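My end-of-lease inspection checklist, with comments

I've moved out of enough rentals now that my mates ask me for this list, so I've finally typed it up. It's the one I used in March when we left the flat on Ackroyd Street, and I've scribbled under each item as I went. Our bond was $1,794 and we got $1,719 back, so take my advice with that in mind!

1. Entry report dug out and read - DONE
Read it before you clean anything. Ours said "scuff behind door" and I'd spent half an evening scrubbing the scuff.

2. Smoke alarms tested - DONE
Press and hold until it shrieks. Warn the neighbours if it's after 9 pm (sorry, Hamidreza).

3. Floors, every room - DONE, TWICE
Sweep first, then get right down low and look along the boards with the light coming towards you. You'll find all sorts that way, and anything small and see-through is murder to spot from standing height. Do the edges by hand.

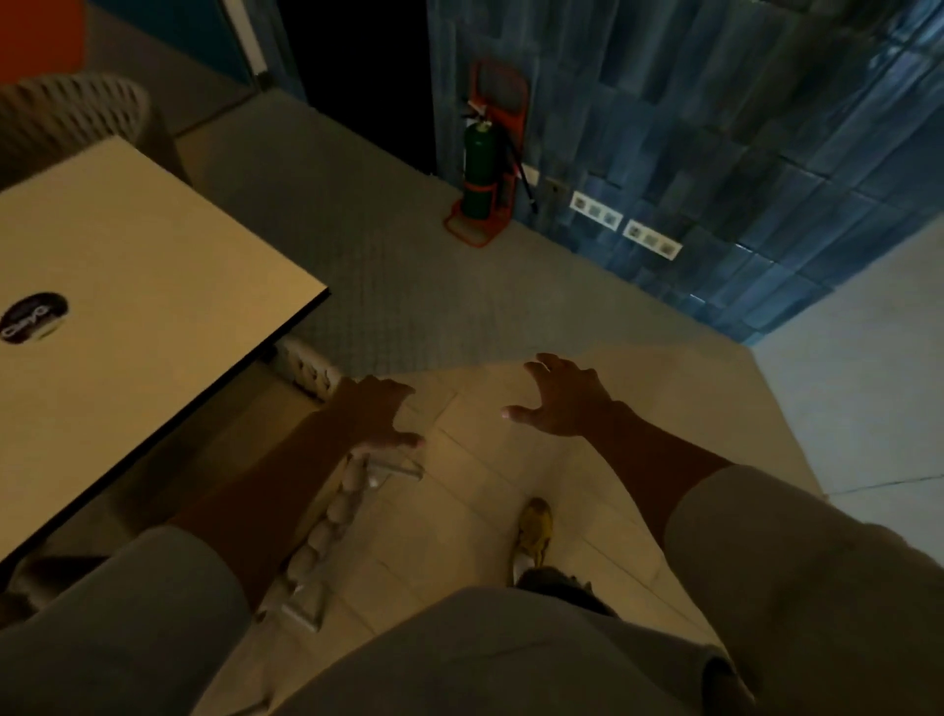
The agent from Sisby does hers in socks, by the way, and she'll feel a sticky patch long before she sees it. Warm water and a well wrung-out mop, that's all I use. Please don't go near timber with a steamer.

4. Oven and rangehood - PARTLY
Oven came up a treat. The rangehood filter didn't, and that's where the missing $75 went. Buy a new filter if yours is over a year old and save your elbows.

5. Furniture, if you rented furnished - DONE

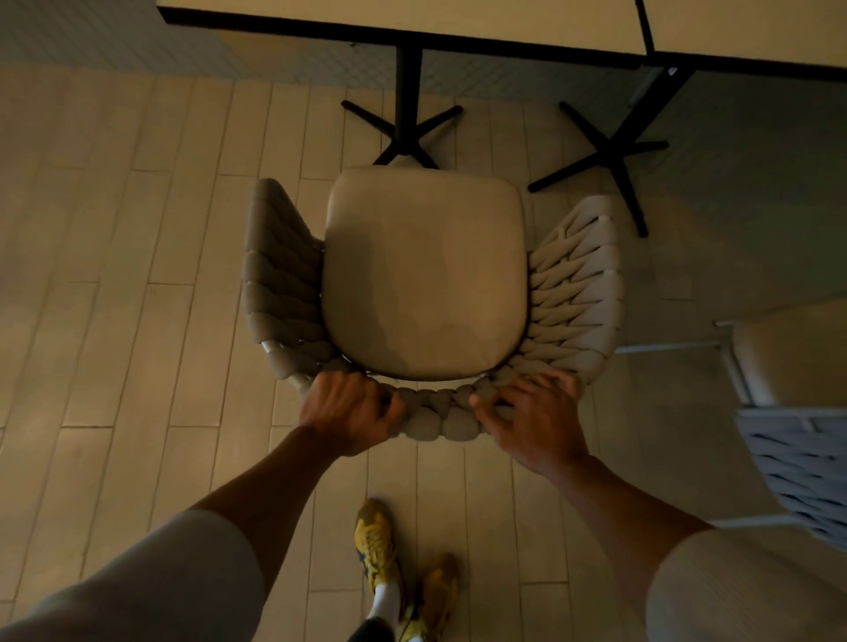
Furnished places have an inventory, and you want to check it piece by piece with the sheet in your hand. Give everything a bit of a wobble and look at the joins. Woven stuff takes the longest - on a chair with braided rope along the front and up over the arms, I go over the loops with a dry paintbrush, then lift the cushion if it comes out. Beige cushions show everything, so do those in daylight.

6. Windows and tracks - DONE
Old toothbrush, then the vacuum. Resham lent me her little crevice nozzle and I'm yet to give it back.

7. Walls - DONE
Spot clean only. Test behind a door first in case the paint goes shiny.

8. Keys, fobs, garage remote - NEARLY
One mailbox key was still on my keyring on Sunday, halfway to the new place. Panik Removals were very patient while I turned around.

9. Photos of every room, then lock up - DONE
I took 100. Email them to yourself the same day.

Recent posts
Getting candle wax out of carpet
What to ask before you sign a lease
Packing a kitchen in one night

We use cookies to remember your preferences. By continuing to browse you agree to our cookie policy. Accept | Manage settings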